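Skoken 700 garment steamer, long-term review

I bought the Skoken 700 in July to replace a Warnard iron with a scorched soleplate. It has since been used on most of the clothes in a household of two, black knits above all, and black knits show every fault a steamer has: water spots, lint, flattened ribs.

The tank holds 196 ml. On the high setting that lasts long enough for two shirts or one heavy sweater. Output is steady until the last part of the tank, when the head starts to spit. Refill before that point.

Ribbed knits do best on the low setting, with the head held just off the fabric. Pressing down flattens the ribs. Go around labels and logo patches – adhesive backings don't like steam.

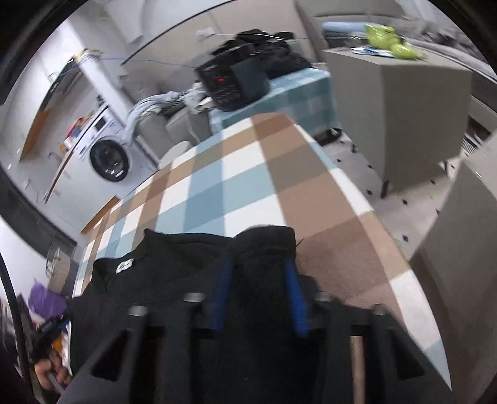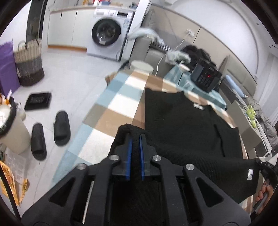 The cord is 8 feet long and leaves the handle at a bad angle, so it drags across the work unless it is run over the shoulder. Kendra Gosselin, who is left-handed, found this worse than I did. The trigger lock is stiff but holds.

Descaling is due every 100 fills. The manual calls for the Gauthier solution, sold separately. I used plain citric acid, with no change in output so far.

Wool coats are beyond it. The steam doesn't get through the lining, and creases at the vent came back overnight. The older Cledoneck upright did better there, though it takes up a closet.

Fabric brush: fine. Crease clip: weak spring, left in the box. Travel bag: too small once the cord is wrapped.

Ravinder Wong, November 2020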